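Looking after a chenille duster

A duster with soft chenille fingers picks up dust from blinds, lamp shades and picture frames without scratching. It also holds on to that dust, and a full head only moves the dirt from one shelf to the next. Ours gets a wash every two weeks, more often in December when the heating is on and the windows stay shut.

Start outside. Hold the handle low and tap it against the porch rail, turning it as you go. Run your fingers down through the pile to get hair and lint out of the core, where most of it collects.

Check whether the head comes off before you wet anything. On many dusters it is a sleeve with a gathered cuff that slides over a core. If yours doesn't budge with a gentle pull, wash it on the handle.
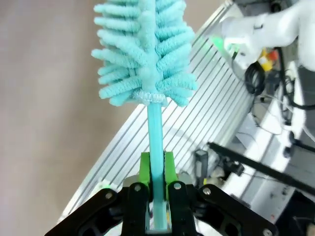
Turquoise duster with a pale aqua head and a ribbed collar at the base.

Fill a basin with lukewarm water and a small squirt of dish soap. Swish the head for a minute or 2, squeeze it from the collar toward the tip, and change the water when it turns gray. Skip fabric softener. It coats the fibers and they stop grabbing dust. Skip bleach too, unless you want a blotchy head.

Rinse until the water runs clear. Roll the head in an old towel and press hard - don't wring it, as the fingers can tear loose at the seam. Give it a good shake so they separate.

Dry it away from the radiator. Overnight is usually enough, but a thick head can take a full day. Feel down by the collar before you put it away. That part dries last and starts to smell if it goes into a closet damp.

Wipe the handle with the same soapy cloth. For storage, a hook inside the closet door works well. Standing the duster on its head flattens the fingers.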